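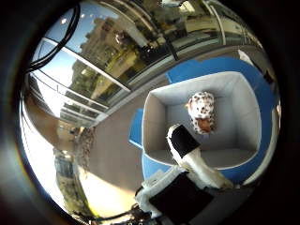 Figure 3. Spotted plush toy in an open white cardboard box, on a blue tabletop beside a window.

3.2 Return of unsold and unwanted soft toys

The second group of goods in our study is soft toys. They differ from the books and the kitchen goods of Section 3.1 in one important respect: the buyer is almost never the final user. A parent or a grandparent orders the toy, and a child decides if it stays. For this reason we expected a higher rate of return in this group than in the others.

The data come from the shop Trilus, which sells by post from Grullton and has a second store in Sarkorow. For the period of observation the shop gave us the records of 1,539 orders which contained at least one soft toy. Orders with a value under the limit for free delivery were kept in the sample, because Mohammadi (the carrier) charges the same price for the way back in both cases.

Each returned parcel was opened by the same person, Roya Kiani, who wrote down the reason given by the customer and the state of the packing. We did not use the reasons when the form was empty or could not be read. A toy of the kind shown in Figure 3 was entered under "animal, small", also when the animal was not easy to name.

The rate of return was lower than we expected. Of the first 700 orders, 33 came back, and the most frequent reason was the size. Customers wrote that the toy looked larger on the website, where no other object stands next to it. Only few of them complained of the colour or the material. In June the shop added the length of each toy in centimetres to its pages, but the orders made after this change are too few for a separate test.

It should be noted that a toy which is given away to another family does not appear in our records. The true share of unwanted toys is therefore higher than the rate of return, and we come back to this question in Section 5.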